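Removing old silicone from around a bath

Posted October 19, 2019 in Home and Garden > Bathrooms

We moved into a unit in Totbridge and the silicone along the bath has gone black with mould. I've tried bleach twice and the colour comes straight back. Do I have to pull it all out, or can I go over the top? The bath is acrylic and I don't want to scratch it.

Salvador Macedo
It all has to come out. New silicone won't stick to old silicone. Cut along the top and bottom edges with a sharp blade held nearly flat, then pull the bead away in strips. Use a plastic scraper on the acrylic - never metal. Wipe down with metho, leave it to dry overnight, and fill the bath with water before you run the new bead so the gap is at its widest. I did ours in November and it took 40 minutes to strip, plus a lot of swearing in the corners.

neves43
just paint over it, no one looks down there

Pliditz
Agree with Salvador, don't go over the top.
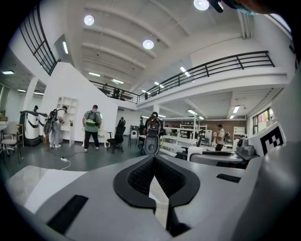
Buy a neutral cure silicone labelled for wet areas with a mould inhibitor. Masking tape either side gives you a neat line, but peel it off while the bead is still soft or you'll tear the edge. Keep the shower off for at least a day, longer if the weather's cold. And check the grout while you're there. Ours was cracked behind the taps and the water was getting in that way.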